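July, evening

Today I wanted to make the buns by myself, without calling Melina every ten minutes. I looked for her recipe in my notebook and found it behind the electricity bill. She writes 120 grams of sugar for 1000 grams of flour, and I think it is too sweet, but I did not dare to change it.

I looked also at the metal part with all the small round holes.
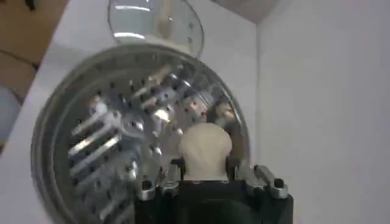

My grandmother had only a bamboo basket and one pot, and her buns were always good. I thought of her while I was folding the cloth – she folded everything in three, even paper bags. Amna says I fold like a nurse.

In the afternoon Vilho telephoned about the train and we talked for 27 minutes, so my tea was forgotten. I must ask him again which platform, I did not write it down.
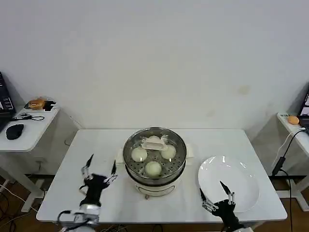

Four buns in the steamer, and the white plate beside it.

I will write to Melina tomorrow and ask about the sugar. Also I need to buy flour, and stamps for the letter to Roy.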